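집안일 로봇, 지금 사도 설거지 정리를 정말 해 줍니까?

분류: 생활 > 가전/자동화
질문자: Maysoun Hakim
답변 3개

안녕하세요. 한국어가 제 모국어가 아니어서 이상한 표현이 있으면 양해 부탁드립니다.

저는 작은 하숙집을 운영하고 있습니다. 아침과 저녁 식사를 제공하기 때문에 설거지가 아주 많습니다. 식기세척기는 이미 있습니다. 그런데 세척기에서 접시를 꺼내고, 닦고, 꽂이에 세우고, 찬장에 넣는 일은 모두 제가 합니다. 작년부터 손목이 아파서 병원에 다니고 있고, 의사 선생님이 접시를 쥐는 동작을 줄이라고 하셨습니다.

얼마 전에 Stedarton이라는 회사의 상담원과 통화를 했습니다. 팔이 두 개 있는 로봇을 한 달에 800유로로 빌려준다고 합니다. 상담원은 "접시 정리, 수건 접기, 식탁 닦기를 할 수 있습니다"라고 말했습니다. 제가 "혼자서 합니까?"라고 물었더니 "환경에 따라 다릅니다"라고 대답했습니다. 이 대답이 계속 마음에 걸립니다.

궁금한 점은 다음과 같습니다.
첫째, 접시를 꽂이에 세우는 일을 지금의 로봇이 사람 없이 할 수 있습니까?
둘째, 제 접시는 크기와 모양이 다 다릅니다. 그래도 괜찮습니까?
셋째, 수건 접기는 접시보다 쉽습니까, 어렵습니까?

경험이 있으신 분의 답변을 기다리겠습니다. 광고 답변은 사양합니다.

답변 1 (질문자 채택)
작성자: Nelly Yupanqui

저도 외국인이라서 천천히 쓰겠습니다. 저는 Lecomte라는 식기 도매 회사의 창고에서 일하고, 2년 전부터 포장 구역의 자동화 시험을 담당하고 있습니다. 로봇을 만드는 사람은 아닙니다. 옆에서 보고 기록하는 사람이라고 생각해 주십시오.

먼저 첫째 질문에 대해 말씀드리겠습니다. 가능은 합니다. 다만 "가능하다"라는 말의 뜻을 조심해서 보셔야 합니다. 접시를 세우는 일은 사람에게는 아무 생각 없이 하는 일이지만, 로봇에게는 여러 가지 일이 한꺼번에 들어 있습니다. 납작하게 놓인 접시는 가장자리와 상판 사이에 틈이 적어서 손가락을 넣기가 어렵습니다. 들어 올린 다음에는 접시를 거의 수직으로 돌려야 하고, 꽂이의 칸에 맞추어 내려야 합니다. 칸의 폭은 좁습니다. 조금만 기울어도 접시가 나무 막대 위에 걸립니다.

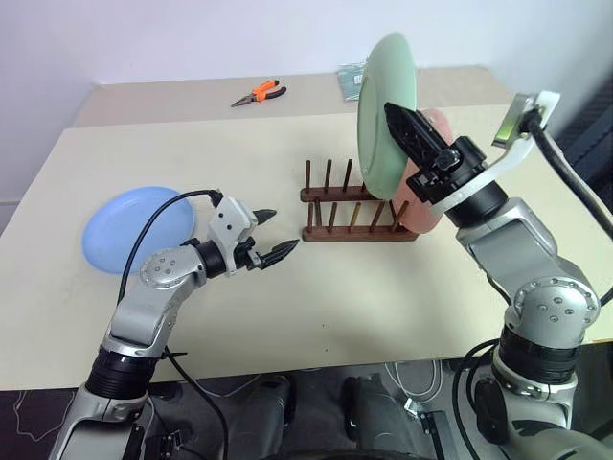 그리고 옆 칸에 이미 접시가 서 있으면 더 어려워집니다. 첫 번째 접시는 잘 넣는데 그다음 접시를 넣다가 앞의 접시를 밀어 버리는 경우를 저는 여러 번 보았습니다. 사람은 손끝으로 느끼고 바로 고칩니다. 로봇도 힘을 느끼는 장치가 있으면 어느 정도 고치지만, 속도가 많이 느려집니다.

저희 시험의 숫자를 하나 말씀드리겠습니다. 한 계절 동안 접시를 꽂이에 넣는 동작을 2758번 기록했습니다. 같은 접시, 같은 꽂이, 같은 조명이었을 때는 결과가 꽤 좋았습니다. 그런데 꽂이의 위치를 손바닥 하나만큼 옮기고 접시를 다른 종류로 바꾸었더니 성공률이 70퍼센트로 떨어졌습니다. 이 숫자는 저희 창고의 숫자이고, 다른 곳에서는 다를 수 있습니다. 하지만 하숙집의 부엌은 매일 모든 것이 조금씩 움직이는 곳입니다. 저는 그 점이 걱정됩니다.

둘째 질문, 크기와 모양이 다른 접시입니다. 테두리가 두껍고 무광인 접시가 가장 쉬웠습니다. 유리 접시와 물이 묻은 접시가 가장 어려웠습니다. 투명한 것은 카메라가 잘 찾지 못하고, 물이 묻은 것은 집게에서 돌아갑니다. 깊은 그릇은 또 다른 문제라서 저희는 시험에서 제외했습니다. 만약 정말로 로봇을 빌리실 생각이 있으면 접시를 한두 종류로 통일하시는 것이 좋습니다. 가벼운 플라스틱 접시로 바꾸면 떨어뜨려도 깨지지 않습니다. 하숙하시는 분들이 좋아하실지는 모르겠습니다.

셋째, 수건은 제가 직접 시험한 일이 아니라서 짧게만 쓰겠습니다. 동료들의 말로는 평평하게 펴 놓은 수건을 접는 것은 잘하는 편이고, 바구니에서 꺼낸 수건의 모서리를 찾는 것이 어렵다고 합니다. 접시와 달리 떨어뜨려도 손해가 없다는 점은 장점입니다.

상담원의 "환경에 따라 다릅니다"라는 대답은 거짓말은 아니라고 생각합니다. 그렇지만 계약하기 전에 다음 내용을 서면으로 물어보시기 바랍니다.

- 로봇이 멈추었을 때 누가 다시 시작시킵니까? 집에 있는 사람입니까, 회사의 사람이 원격으로 합니까?
- 원격으로 한다면 부엌의 영상이 어디로 갑니까? 하숙하시는 분들의 동의도 필요할 것입니다.
- 깨진 접시의 비용은 누가 냅니까?
- 귀하의 부엌에서, 귀하의 접시로, 하루 동안 시험할 수 있습니까?

마지막 질문에 "아니요"라고 하면 저는 빌리지 않겠습니다.

손목 때문이라면 우선 꽂이를 허리 높이로 올리고, 세척기 바구니를 통째로 꺼내 그대로 말리는 방법을 추천드립니다. 저희 창고에서도 사람이 하는 구역은 이렇게 바꾸었고, 접시를 쥐는 횟수가 많이 줄었습니다.

답변 2
작성자: 비공개

로봇 청소기도 양말 먹고 멈추는데 접시는 무슨... 그 돈이면 저녁에 사람 쓰세요.

답변 3
작성자: donent_user

저는 Donent에서 나온 한 팔짜리를 가게에서 써 봤어요. 컵 옮기는 건 괜찮았는데 접시는 안 시켜 봐서 모르겠습니다. 설치하는 날 기사님이 오셔서 하루 종일 위치 맞추고 가셨고요, 그 뒤에 테이블을 옮겼더니 다시 오셔야 했어요. 출장비 따로 받는지 꼭 확인하세요. 그리고 소리가 생각보다 납니다. 새벽에 돌리실 거면 방이랑 가까운지도 보시고요.

질문자 댓글 (Maysoun Hakim)

답변 감사합니다. Nelly 님의 질문 목록을 그대로 회사에 보냈습니다. 화요일에 답장이 왔는데, 하루 시험은 가능하지만 접시는 회사가 가져오는 것으로 해야 한다고 합니다. 제 접시로는 안 된다고 합니다. 그래서 일단 보류했습니다. 바구니를 통째로 말리는 방법은 어제부터 하고 있습니다. 혹시 바구니 밑에 까는 물받이는 어떤 것을 쓰십니까?

답변자 댓글 (Nelly Yupanqui)

저희는 Boneo의 깊은 쟁반을 씁니다. 세척기 바구니보다 조금 큰 것으로 고르셔야 물이 옆으로 흐르지 않습니다. 바구니의 바깥 치수를 먼저 재어 보십시오.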